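The Tunlow Hand

My brother-in-law said it would pay for itself. 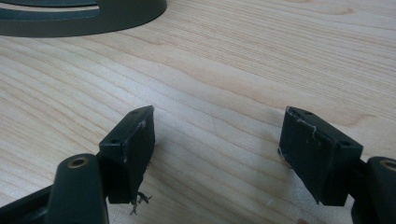
I asked him when. He said that depended on what I meant by pay. He had been saying things like that since November, when he joined the shared workshop on Rarndale Street and stopped coming to dinner.

"You squeeze it yourself," I said. "So it's tongs."

"It's tongs that teach."

He had spent 250 dollars on the parts, plus 55 for a bearing kit from Hubmann that came with the wrong bearings. The plan was to pick things up by hand until the software got the idea, and then bolt the same fingers to an arm. The arm was still in Stidomton, in a garage, belonging to a man who wouldn't answer email.

"How many times do you have to pick something up?"

He checked his notebook. "I'm at 1,994."

"And what has it learned?"

"It hasn't learned anything yet. I haven't trained it."

I looked at the scratches on the pads, and at the threads hanging off the left one. I had seen garden tools in better shape. He saw me looking and said wear was data too, which I doubt.

"Try it," he said.

I didn't want to. I put my hand in the grip and closed it, and the pads came together a little crooked. He slid a walnut across the table. I missed it once, then got it, and held it up where he could see.

He wrote something down.

"Was that me or you?" I asked.

"Go again," he said. "Slower."

It was past nine. I put the walnut back and went again.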